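Cataloguing Assistant (Souvenir and Commemorative Collections)

Limlow Museum of Everyday Silver and Keepsakes
Part-time, fixed term, 16 hours a week
Posted 6/2/26

Limlow is a small museum with a large backlog. Our main holding is the Zabala bequest, 1360 pieces of souvenir flatware, pin trays, napkin rings, thimbles and travellers' trinkets that came to us in shoeboxes, biscuit tins and one very heavy sideboard. Most of it has never been catalogued. We are looking for a Cataloguing Assistant to work through the next part of it with our Collections Manager, Shiuli Haque.

The position suits someone who likes small objects and doesn't mind looking at a lot of them. You do not need a museum studies qualification. You do need to be able to write a clear description, read a maker's mark with a loupe, and say so on the record when you don't know what something is.

About the collection

The bequest was put together over a lifetime by a collector who bought by mail, at church fairs and from other people's drawers. The strongest area is town and resort souvenirs, including spoons with engraved or embossed bowls, enamelled crests and figural handles. There is also a good run of presentation pieces given by lodges, rowing clubs, schools and agricultural shows. Many of these carry initials and no other information, and part of the job is working out which club, which show and which year.

A smaller group, known here as the Fadomska box, holds 98 pieces with paper labels tied on in the collector's own handwriting. The labels are being transcribed first because the ink is fading. Some are plainly wrong. We keep them with the object anyway and record the correction separately.

The catalogue is kept in Dostum, our collections database. It is an older system and can be slow, but it is well organised once you know where things are. Training is provided.

What you would be doing

Your time would be divided between the cataloguing room and the research desk. In the cataloguing room you would unpack, number, measure, weigh and describe objects, record marks and inscriptions, note condition, and repack everything in unbuffered tissue. At the research desk you would check marks against the reference shelf, look through digitised newspapers and trade catalogues, and follow up place names, events and local legends that turn up on the objects.

We expect the research to be kept in proportion. A plain teaspoon with a town name on it gets a short entry. A piece with an unexplained figure or motto can have longer, and Shiuli will help you decide when to stop. Unanswered questions go on a list that we send around to local historical societies twice a year, and the replies are often very good. 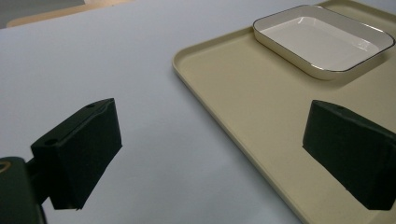 Smooth, pale tabletop.

You would also be asked to:

– answer written enquiries from the public about items they own (identification only, we do not give valuations)
– help set up the display cases when they are changed over
– keep the reference shelf in order and suggest titles we should buy
– write a short piece now and then for the members' newsletter, edited by Montserrat Villalobos

What we are looking for

Essential:

– careful, consistent written work, with good spelling
– experience handling small or fragile objects, whether in a museum, an antique shop, an auction room, a jewellery workshop or your own collection
– comfort with a database or detailed spreadsheet
– good close vision, corrected or not, and patience with worn marks
– the ability to work quietly alongside one or two other people

Helpful but not required:

– some knowledge of silver and silver plate marks, particularly North American makers
– experience with old newspapers, city directories or fair programs
– reading knowledge of a second language (we have a number of pieces with German, Spanish and Polish inscriptions)
– basic object photography

Hours, pay and place

The term is eight months, with the possibility of an extension if the grant is renewed. Hours are worked over two or three days, by arrangement, between 9 a.m. and 5 p.m. There is no weekend work apart from one members' open day, for which you would take time off in lieu. Pay is on step two of the museum's technical scale, and the current scale will be sent to anyone who asks for it.

The cataloguing room is on the second floor and there is a lift. The work is mostly seated, at a table of standard height, and the chair and lamp can be adjusted. Boxes are kept below 8 kg. Please tell us if you would need anything arranged differently, either for the interview or for the job itself.

Nitrile gloves are supplied. Rings, bracelets and watches come off in the cataloguing room. Staff and volunteers are asked not to buy or sell souvenir silver during their term with us without first declaring it to the Collections Manager. If you already collect, that is fine, and you should mention it in your application.

How to apply

Send a letter of no more than two pages and a current résumé to Teodoro Requena in the museum office, by post or by email. In the letter, please include a description of one small object you have at home, written as if for someone who will never see it. It can be anything – a key, a bottle opener, a brooch. Keep it under 200 words. We read these descriptions before we read the résumés.

Applications close at the end of February. We will contact everyone who applies, whether or not they are shortlisted. Interviews will be held at Limlow with Shiuli Haque and Lambros Moschos and will include a short exercise at the table with three objects from the study collection. Travel costs within the province will be reimbursed on receipt.

Questions about the work itself can be put to Shiuli. Questions about pay, dates or access should go to Teodoro. If you would like to see the room and some of the collection before you apply, Nuria Benítez at the front desk can book you a visit.

Applicants must be legally entitled to work in Canada.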